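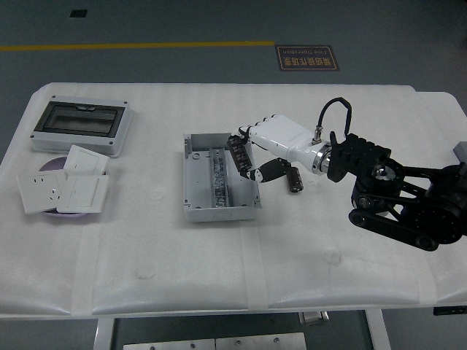
Jan 23, 2024 – electrical bench, sorting and fitting

Good day on the small enclosure job! I finally got the parts for the Darkcombe practice board laid out in one spot, and it makes such a difference to have the boxes on the table before drawing anything. I'd been working off the Rakgate sheet and had the wrong idea of how much room there is around the rail.

Parts so far:
Distribution box, the one with the dark window in the lid
Junction box, light gray plastic, lid off
Terminal blocks on DIN rail, in the junction box
One socket plate, two-pin over three-pin
Two rocker switch plates, single large rocker each

The purple dish is a keeper. The plates used to wander all over the bench and pick up scratches on the face, and now they go in the dish and stay there. Syafiqah Menon wants a second one for screws and I'm all for it, as long as it's a different color.

Rail notes. I like having the rail run up and down in the box with the blocks stacked along it. You can read down the line like a list and get a screwdriver on each screw without turning your wrist sideways. With the rail across (how we had the Goh box in August) the end blocks sat too near the wall and my ferrules kept bending. Strip length 8 mm for these, and I'm writing it down because I guessed last time and had copper showing on half of them.

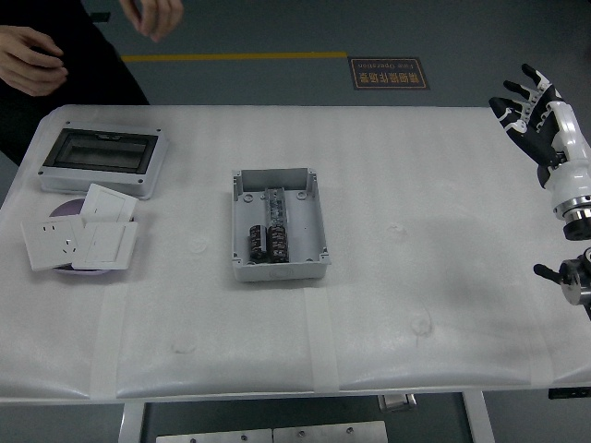
The round knockouts in the walls give plenty of choice for cable entry. My plan is supply in at the top, switch legs out at the bottom, and the spares left shut. Don't punch any until the glands are here! A blank plug never looks right afterward, and Finer still owes us a bag of 12.

Corner bosses in the junction box are molded in, so go easy on the lid screws – hand driver only. I'd do the same on the distribution box lid.

Order of work, as we agreed it:
1. Label both ends of every wire before it goes near the box.
2. Wire the socket plate first, it has the least slack to play with.
3. Then the two switches, commons before switched lines.
4. Dress everything to one side of the rail, and only then trim.
5. Tug test, then continuity, then lids.

Cut list is 39 pieces, roughly half of them short jumpers. I was going to do them all in one go but Syafiqah talked me into cutting only the jumpers and measuring the long ones in place. She's right, we threw out a sad amount of wire on the Goh box.

The padded sheet on the table is great for this kind of work, and the windowed lid can lie face up on it without me fussing. It does have its share of smudges now. Ask about a fresh one, and more white tape.

Still open: which switch goes on the left, what size gland for the supply, and whether the labels read from the top or the bottom. I vote top.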